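Rechercher sur le blog… OK

Vendredi, j'ai enfin reçu mon fauteuil de jardin. Un Cladari, modèle Priris, en aluminium laqué vert sauge, commandé en avril sur le site de Fledow après des soirées entières à comparer des accoudoirs. On a les loisirs qu'on peut.

Le carton pesait 20 kilos. La notice, elle, tient sur une feuille et suppose que vous avez trois mains et une patience de moine. J'ai monté le dossier à l'envers, puis à l'endroit, puis à l'envers encore une fois – par acquit de conscience.
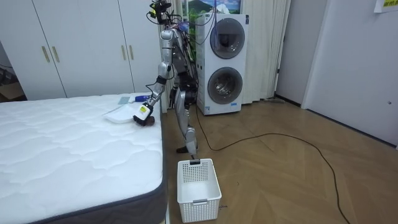 Côté chambre, le matelas attend toujours ses draps.

Reste la question du coussin. Fledow vend le sien à part, à un prix qui laisse penser qu'il est rembourré à la main par des notaires. Je me suis rabattue sur une galette Teixeira en toile écrue, déhoussable, garantie 2 ans. Elle glisse un peu vers l'avant, et moi avec.

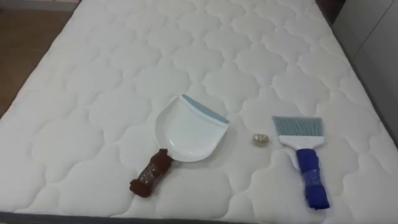
Temps de lecture : 2 min

Verdict après un week-end : l'assise est profonde, le dossier penche juste assez pour qu'on renonce à se lever, et les patins en caoutchouc ne marquent pas la terrasse. En revanche, la tablette latérale accepte une tasse, pas une tasse et un livre. Le livre a fini dans les géraniums, page 1002, à deux chapitres du dénouement.

Il me manque encore le repose-pieds, annoncé « sous peu » par le transporteur. En attendant j'utilise le carton, qui est très bien.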